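Visit to the Lis brush and pastel works, Sevport

The Lis works is a brick building two streets back from the harbor in Sevport. It opens to visitors one afternoon a month from April through October, and I went in July with a group from our painting club. Tickets are free but you have to book ahead. Parking is on the street.

The tour starts at 1:30 in the old packing room. Our guide was Darcy Sawatzky, who has worked in the pastel section for 19 years. She explained that Lis makes two ranges, a soft pastel called Geton and a harder stick called Trandier. The Geton range has 97 colors at present. Trandier is smaller and is sold mainly to schools.

Pigment comes in as dry powder and is mixed with chalk, water and a weak gum binder. The amount of gum depends on the pigment. Darcy said the earth colors need very little and some of the reds need more, and the recipes are still kept on cards in a drawer. The dough is pressed out into long ropes, cut to length, and laid on boards to dry. No heat is used on the Geton sticks. They stay on the boards for up to two weeks, longer in damp weather.

Each person got to roll a stick by hand from leftover dough. Mine was gray-green and came out thicker at one end. They wrap it in paper for you to take home.
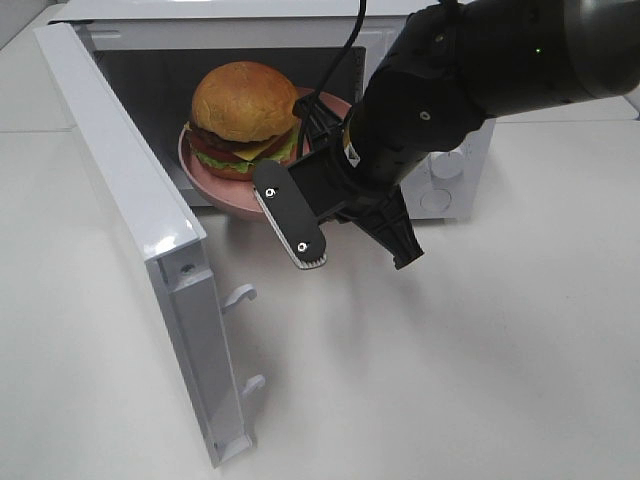 Microwave with the door open and a pink plate inside.

After a short break we went upstairs to the brush room. I had expected more machinery. The hair is still sorted and tied by hand, and a good worker can finish 524 small round brushes in a week. The ferrules are bought in and crimped on a bench press. We watched one size 6 being made from start to finish, and Darcy passed around two rejects so we could see what a split tip looks like.

The last stop was the color store, where a stick from every batch is kept. There are more than 3,000 of them in shallow drawers, the oldest wrapped in newspaper. Customers sometimes send in a stub of an old color and ask for a match, and this is where the staff look first.
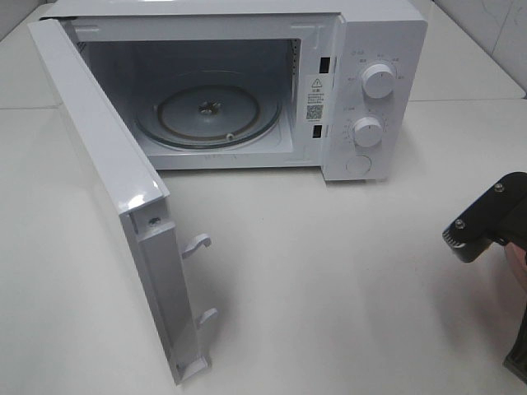 Microwave with the door open
and a glass turntable inside.

The shop is by the exit and sells seconds at a lower price than the boxed sets. I bought a bag of broken Geton pieces, mostly blues, and two flat brushes with scratched handles. The pastels go down well on sanded paper but are too soft for the smooth pad I normally use — they fill the surface after two layers.

The stairs are steep and there is no elevator, so anyone with bad knees may want to stay on the ground floor, where most of the pastel work is. Bring an apron. The tour finished at 3:45.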